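Butcher block top has cupped along one edge. Can I flatten it without replacing it?

Posted in Home Repair > Countertops and Tables

Asked by Waltholm_kitchen

We bought a used work table with a thick wooden top and put it in the kitchen as an island. It was flat when it came in. It has been here since the start of last winter, and now the long side nearest the wall sits higher than the middle. If I lay a steel ruler across it, I can slide two quarters under the center. The other long side is fine.

The top is 80 inches long and screwed to a metal base with 6 screws that go straight up through round holes. The previous owner had oiled the upper face. The underside looks like bare wood to me. There is a heating vent in the floor near the bad side, and I run the furnace a lot from December on.

I got one quote from a local shop to take it away, plane it and bring it back, and they wanted 325 dollars. That is more than I paid for the table. I own a random orbit sander, a hand plane I have used twice, and some clamps. Is this something I can fix at home, and if I do flatten it, will it just do the same thing again next year?

3 replies

Ditte Mogensen
1379 posts

Don't plane anything yet. You have two problems that feed each other, and neither one is the shape of the board.

The first is the finish. Oil on one face and nothing on the other means the bare side gains and loses moisture faster. In a heated room the underside dries and shrinks first, and the top face doesn't keep up with it. The second is the screws. Wood moves across its width with the seasons, and a round hole that fits the screw tightly gives it nowhere to go. It will bend or it will split. Yours bent, so you got the better result of the two.

Take the top off the base. Turn the holes in the metal into slots running across the width of the table, or if you can't cut the metal, drill the outer holes out larger and use a wide washer under each screw head. Leave the center ones snug so the top stays where you put it.

With the top off, stand it on edge somewhere inside, away from the vent, with air on both sides. Leave it alone for three weeks. Check it with the ruler once a week and write down what you get. Many tops come most of the way back with no other help. I have had one come back completely and one that only came halfway.
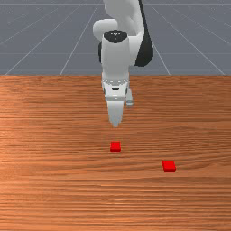 Two red cubes on a wooden tabletop, with a white robotic arm above.

Once it has stopped moving, do both faces the same. Same oil, same number of coats, and don't forget the end grain, which drinks more than you expect. Wipe off the extra after each coat and spread the rags out flat outdoors to dry — oily rags in a pile can catch fire by themselves.

If there is still a hump after that, then think about planing. Draw pencil lines all over the surface, work across the grain at a slight angle with the plane set very fine, and stop often to check with a straightedge. A sander will make it smooth but it won't make it flat. It follows the hump.

As for next year, put a deflector on the vent or move the island. A cheap humidity gauge on the wall will tell you more than I can. I try to keep my kitchen between 35 and 50 percent and I don't always manage it in the cold months.

One question back to you. Is the top made of strips glued side by side, or is it wide boards? Strips usually move less, and if it's wide boards I would lower my hopes for how flat it will stay.

Nasr

Had this with a desk. I put wet towels on the low side and clamped it between two straight boards overnight. It was flat in the morning and then it went back over the next few days. So I wouldn't bother with the towels. The slots idea is right.

325 sounds fair to me if they pick up and deliver.

Gutance

Check that the base is flat before you blame the wood. My neighbor's table from Widum had a bent rail and the top was only following it. Put your ruler on the metal once the top is off. If the rail is bent you can shim it with pieces of an old plastic card.

Also, I'd skip vegetable oil if anyone suggests it. It stays sticky and it starts to smell. Mineral oil is fine for a surface you put food on, but it needs doing over and over. I use a hard oil made for countertops and let it cure for as long as the can says before putting anything on it.

Comments on this thread

Waltholm_kitchen: Thank you all. It's strips, each one a little wider than my thumb. I took the top off this morning. The base is flat, so it's not that. All the holes are tight and two of the screws were bent. The top is in the hallway on its edge now and my family is eating at the counter.

Ditte Mogensen: Good, strips are in your favor. Replace the bent screws while you're at it. Pan head, so they can slide under the washer. Flat heads will lock themselves in place and you'll be back where you started.

Waltholm_kitchen: Will do. First reading is the same as before, two quarters. I'll post again when there is a change.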